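A morning at the Dirkum open house, or how you teach a kitchen robot without a kitchen

I have been to a lot of open houses where you get a tote bag, a slide show and a cookie. So when the invitation from Ullo came in February I put it off for a day or two, and then I saw the line "bring comfortable shoes, you will be driving the arm yourself" and signed up before I had finished reading. I'm glad I did! It was the best visit I have made for this site in a long while.

Ullo has two floors of an old printing works in Dirkum, ten minutes on foot from the station if you take the canal side. Doors opened at 9:30. The ground floor is desks, a coffee counter and a wall of coats. The interesting part is upstairs, where one long room holds a row of driving stations, each with a chair, a pair of monitors and a handheld controller on a short cord. There is no stove up there and no sink, and all the same the people who work in that room spend their whole day in kitchens.

The kitchens are simulated. The team builds a room, sets out dishes and food, drops in an arm, and then a person steers the arm through a small household job from start to finish. Every run that goes well is saved as an example: what the cameras saw, where the arm was, what the hand did. The learning system (they call theirs Kartha) is then trained on piles of these runs until it can try the job with no person holding the controller. We were shown the island kitchen first, and it's the one I ended up driving in, so I got to know that counter pretty well.

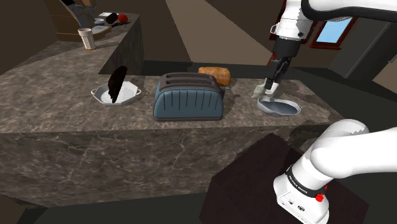

The island kitchen, with the arm at work next to the oval dish.

What surprised me most was how much thought goes into the starting layout. Before each run the software shuffles things. Dishes slide a little, food ends up somewhere else, and on some runs the light changes too. Our guide explained that in an early set the target dish had hardly moved from one run to the next, and Kartha simply learned to reach for that one spot. Put the dish a hand's width away and the arm would go confidently to the old place and let go over bare stone. They threw out that whole set and started again. I liked that they told us this, and at some length, with a clip of it failing on the big monitor. You could tell it still stung a bit.

The extra items matter too. A job that needs one small thing moved into one dish will often have bread, a toaster and other crockery on the same counter, because a real counter has clutter on it and the system has to learn to leave it alone. Someone in our group asked if it wouldn't be quicker to start with a clear surface. They had tried both, and the answer was that the clear-surface version learned faster and then fell apart as soon as a toaster turned up.

A set for one job is 500 saved runs. They don't all come from one person, either. The drivers rotate, and this turned into my favorite conversation of the morning. Everybody drives differently – some people come straight down on an object, some sweep in low from the side, some stop and hover for ages before closing the fingers. The team wants a mix of those habits but does not want the hovering, since Kartha picks that up as well and will happily sit in midair doing nothing. Drivers get a note if their pauses are getting long. I would have gotten a lot of notes.
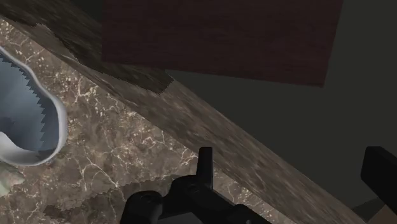 Camera views were the topic of the second station, and I'd have stayed there until lunch if they had let me. Each run is recorded from more than one place, and the driver can flip between views while working. From farther back you can judge the whole counter. The close view is stranger and you have to get used to it: most of what you see is brown stone and white veins running off at a slant, with half a sink at the left and one black finger sticking up from the bottom. I lost my bearings completely the first time. The small pale thing at the left margin was just a sliver, and I had no idea whether to turn or back up. But for the last stretch of a grasp the close view is the one the drivers trust, and after a few tries I began to see why. You stop thinking about the room and think only about the finger and the stone.

Then came my turn for real. Visitors had 15 minutes each at a station, with a patient person sitting next to them. The controller is light, lighter than I expected, and the arm follows your hand with a tiny delay that you stop noticing fairly soon. Depth is the hard part. I was sure I was right over the thing I wanted and I was well behind it. My first attempt knocked it away, my second closed on air, and on the third I got it, lifted it, and let out a noise that made the next station turn around. That run was not saved, by the way. Visitor runs go into a separate folder and get deleted – the standard for a keeper is higher than "she got there in the end," and fair enough.

After the driving we moved to a smaller room for the review stage, which I had not known existed. Somebody watches the saved runs at double speed and marks them as keep, trim or drop. Trim is for a good run with a messy beginning, say when the driver was still settling into the chair. The screen that morning showed a tally of 1,031 runs waiting for review, and the reviewer sighed when we all looked at it. The tool they use for this is called Paditz, it was written in-house, and it's plain as a paper bag: a timeline, three buttons, and a box for comments. I read a few of the comments over her shoulder. "Nice approach." "Why so high?" "Drop, bumped the dish." I could have read those all day.

A few practical things if you want to go. The tour group was 32 people, split in two, and the upstairs room gets warm by late morning, so leave your coat on the wall downstairs. Wear your glasses if you own a pair. If you get carsick, ask to drive from the far view, as two people in my half did. The coffee is good and the pastries were gone by 11. There is a lift at the back of the building, past the bike racks, but the sign for it is tiny.

I asked whether they would run the day again and was told yes, probably in the fall, with a second kitchen and a job involving drawers. I have already practiced on my own silverware drawer with a pair of salad tongs, and I'm terrible at it.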